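**Grout haze on black polished porcelain, six weeks on**

**mudbed_mike** wrote (3 June 2022):

Bathroom walls, 24 inch square polished porcelain, near black with some streaking. Grout is Fastis unsanded in a pale gray. Installer washed the wall twice on the day and left. There is a gray film over most of the field that shows under side light and goes away when the wall is wet. When it dries, it comes back.

Tried so far:

- plain water and microfiber, no change
- white vinegar cut with water, slight change in one corner
- Drenent tile soap at label strength, no change

Before I go to a stronger acid I want to know whether this is cement haze or something else. The installer says he "may have" used a polymer additive in place of part of the mix water. He doesn't remember the brand.

---

**kerf_and_key** wrote:

The additive matters. Straight cement haze comes off with sulfamic acid. If there was latex in the mix, the film is partly polymer and acid alone will only etch the cement out of it and leave the rest.

Test in a spot behind the door. Wet the joints first so they don't drink the acid, apply at the weak end of the label range, wait five minutes, scrub with a white pad, rinse twice, dry with a towel. Look at it the next day.

---

**tallowfield** wrote:

I would not put acid on this wall at all. Pale cement grout next to black tile is the worst case. You will pull color out of the joint unevenly and then you have two problems. Start with an alkaline cleaner. Bakos makes one for polymer film. Leave it on for 40 minutes, keep it wet, then scrub.

---

**kerf_and_key** wrote:

Sulfamic at low strength on pre-wetted, fully cured grout doesn't bleach it in any way I have been able to measure. Six weeks is fully cured. I agree about starting alkaline if the polymer is confirmed, but it isn't confirmed.

---

**tallowfield** wrote:

"Measure" how? I have a hallway with blotched joints from exactly that method.

---

**kerf_and_key** wrote:

Side by side test boards, half masked, same batch of grout. If your hallway was sanded grout mixed wet, the surface was weak before any acid touched it. That is a mixing fault.

---

**tallowfield** wrote:

It was mixed wet, probably. So is half the grout in the country. Advice that only works on well mixed grout isn't much use to someone who wasn't in the room when it was mixed.

---

**lippage_89** wrote:

Two other things to rule out.

1. Factory wax. Some polished tile ships with a protective coat. If grout was spread over the wax, the film is wax plus pigment. Warm water and a plastic scraper on one tile will tell you. Wax rolls up under the scraper and cement doesn't.

2. Sealer. Did anybody seal it? Polished porcelain absorbs next to nothing, so sealer sits on top and dries to a smear. Vostard penetrating sealer does this if it isn't buffed off before it flashes. The fix is more of the same sealer to soften it, then buff right away. Neither acid nor alkaline will do much.

Vinegar working in one corner suggests there is at least some cement in it.

---

**mudbed_mike** wrote:

No sealer on the invoice. I have one spare tile from the same carton and it has no wax that I can feel or scrape.

Ran both tests behind the door, one tile each. Results after drying overnight:

- Sulfamic, weak mix, pre-wetted: film reduced, not gone. Joint color matches its neighbors as far as I can tell.
- Bakos alkaline, 40 minutes under plastic wrap: film softened, came off in gray streaks on the pad. Faint haze left.

---

**lippage_89** wrote:

Then it's both. Alkaline first to lift the polymer, full rinse, let it dry, then the weak acid for what is left. Do not let the two products meet on the wall. Work in small areas, bottom up, so runs land on tile that is already wet.

---

**tallowfield** wrote:

Fine with that order. I would still tape off the joints for the acid pass.

---

**kerf_and_key** wrote:

Tape doesn't hold on a wet joint. Pre-wet and rinse early.

---

**mudbed_mike** wrote:

Did one full wall in the order lippage_89 gave. Film is gone under side light. No tape. One joint near the corner dried a little lighter than the rest, so tallowfield gets partial credit. It may even out when I seal the grout.

Separate question for when I do the other bathroom. Same black tile, and I am deciding between pale gray joints again and a charcoal. Charcoal would hide lippage and a slightly wandering joint. It also shows mineral deposits as white lines, and our water is hard. I am leaning pale gray again, with no additive in the mix and a third wash written into the quote. Large dark squares, thin light joints, a bit of sheen on the face:

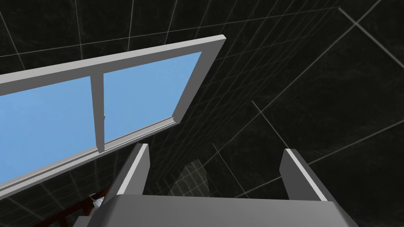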